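Polished Stone Needs Less Spray and More Dry Cloth 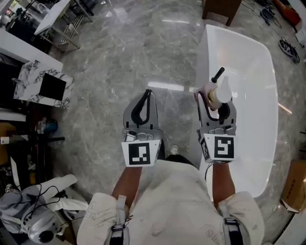
Wenville Building Services | Interior Surfaces Team
Sigrún Vestergaard

Polished marble is usually dulled by its own cleaning routine. Veined gray floors like ours show it early: under ceiling lights the reflections should run in clean streaks, and a film of dried product breaks them up.

The small spray bottle is partly to blame. It is convenient on a glossy white tabletop, where a light mist and one pass of a cloth will do. On stone, the same habit leaves overlapping rings of residue. I would restrict hand sprayers to furniture and treat floors with a damp flat mop and a neutral cleaner, followed by a dry pass.

Order matters too. Cables and cardboard boxes should come off the floor first. Grit collects along a box edge, and dragging the box afterward scratches the polish.

In February we compared gloss readings in the Otau lobby. Areas mopped and dried averaged 84. Areas spot-sprayed averaged 82 after 3 weeks. The gap is small and I do not claim more for it than that, but restoring it costs a machine polish, and the dry pass costs a cloth.

The current schedule still lists spraying as the default for all hard surfaces. It should be split by material before the next revision.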